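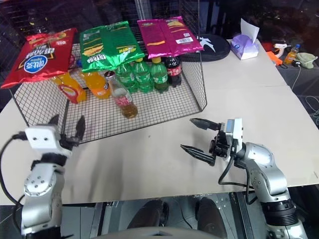
Bolsas de aperitivos en un expositor de rejilla negra.

El precio por kilo debería ir en grande

Hace años que en casa llevamos una libreta de la compra. Empezó como una manera de no discutir a fin de mes y ha acabado siendo una pequeña contabilidad de lo que cuesta comer. En mayo repasé las últimas páginas y me encontré con algo que ya sospechaba: varios productos que yo tenía por baratos eran de los más caros cuando se calculaban por kilo.

El dato existe. Está en la etiqueta del estante, debajo del precio de venta, en una letra que mi madre no puede leer sin gafas y que yo leo mal a partir de las ocho de la tarde. En el supermercado Norkadier, que es el que me queda más cerca, el precio del envase mide lo que un pulgar y el precio por kilo lo que una lenteja. En Devstead las etiquetas son algo mejores, pero en las ofertas de dos unidades el precio por kilo desaparece.

Mi propuesta es modesta: que las dos cifras tengan el mismo tamaño. No pido que se prohíba ningún formato ni que se regule el aire de las bolsas. Una bolsa hinchada protege lo que lleva dentro, y quien la compra sabe más o menos lo que hace. Lo que no sabe es si la bolsa de al lado, más alta y más cara, le sale mejor de precio. Para eso hay que dividir, y pocos dividimos de pie, con la cesta en el brazo y un niño tirando de la manga.

Mireille Carré, que llevó una tienda de barrio durante 40 años, me puso la objeción más seria que he oído. Cambiar etiquetas cuesta trabajo, y en un comercio pequeño ese trabajo lo hace el dueño después de cerrar. Tiene razón. Su tienda llegó a tener 609 referencias y las marcaba todas a mano. Yo empezaría por las cadenas, que imprimen las etiquetas de forma centralizada, y dejaría a las tiendas como la suya un plazo largo, o las dejaría fuera.

La otra objeción es que a la gente le da igual. Me la repite mi cuñado cada vez que sale el tema. Puede que a muchos les dé igual en las patatas fritas o en el chocolate, que se compran por capricho -- yo también los compro así. En el arroz, el aceite o el detergente ya no lo creo. Son compras que se repiten todas las semanas, y unos céntimos de diferencia se notan al cabo del año en una casa con un solo sueldo.

Tampoco pienso que los fabricantes vayan a sufrir mucho. El que vende algo bueno a un precio alto podrá seguir haciéndolo, y tendrá su público. El que reduce el contenido y mantiene el envase lo tendrá más difícil, y eso me parece bien.

Mientras tanto seguimos con la libreta. La columna del precio por kilo la rellena mi hija, que ve mejor que nosotros.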